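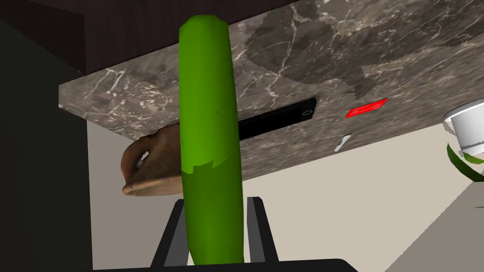 Figure 7.1 A green cylindrical object held between two gripper fingers (computer rendering).

Chapter 7
Batteries and Charging in Small Devices

Most portable gadgets are replaced long before their screens or buttons fail. The part that wears out first is usually the battery. This chapter covers how small rechargeable cells store energy, how they age, and how to read the numbers printed on them.

Before you start, you should know the difference between voltage and current (Chapter 3) and be able to work out power from the two.

7.1 Reading the label

Battery capacity is given in milliampere-hours, written mAh. A cell rated at 2000 mAh can, on paper, supply 2000 milliamperes for one hour or 200 milliamperes for ten hours. In practice the heavier load gets a little less out of the cell.

The Kulus handheld radio used in the exercises has a 2737 mAh cell. The Zakel clip-on speaker has one rated at 1238 mAh. You can't tell from these ratings alone which device will run longer. You also need to know how much current each one draws.

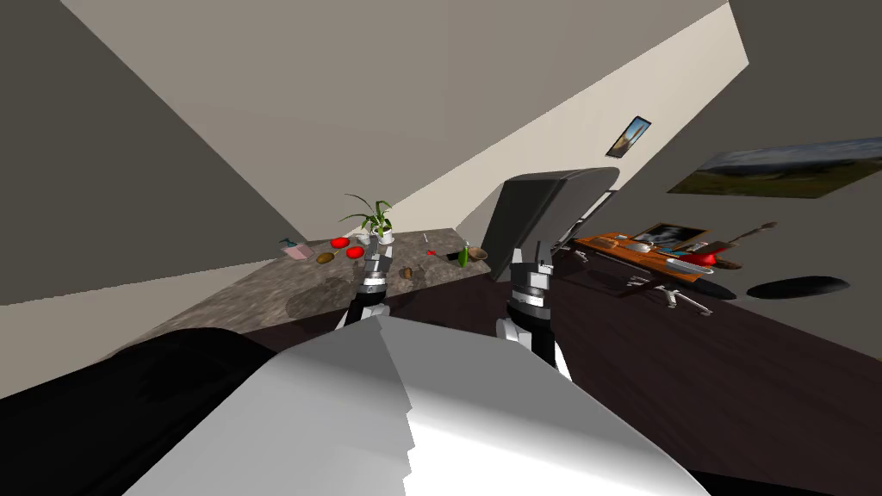
7.2 What happens during charging

A charger pushes current into the cell until it reaches a set voltage, then holds that voltage while the current drops. The last part of the charge is slow for this reason. A Somum charger shows the second stage with a blinking light.

Heat speeds up aging. A player left in a parked car in August can lose capacity even if it is switched off. For long storage, charge the cell halfway and keep it somewhere cool.

Key terms: capacity, cell, charge cycle, load, self-discharge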